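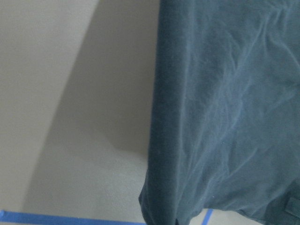 Pivenach wrist camera set, README

Hi! I'm Bethel Beyene and this is the data from the arm I've been building at Ikthorpe, the shared workshop down the street from me. The arm handles cloth (badly, some days) and I wanted footage of my own to train on, so I started recording in March and sort of kept going.

What you get
918 episodes, each in its own folder: the wrist camera video, the joint log, and a notes.txt where I typed whatever I was thinking. Some of those are empty, sorry! All of it was recorded at 12 frames a second.

Known problems
- Episodes 1 through 200 use the old camera mount, which I printed too thin. It wobbles. Filter them out if you care about the wrist pose.
- Dark fabric comes out with soft edges when the lamp is low, and the shadow next to it can fool a simple color threshold (it fooled mine for a whole evening).
- 9 folders have a joint log that stops early. They're listed in short_logs.txt.
- Blue tape shows up at the bottom of some views, so don't let your model get attached to it.

Loading
Run load.py with the folder path. It needs Judex, my little log reader, which is in the tools folder.

Last updated 2025-09-08. Bug reports are welcome, and so are better gripper pads.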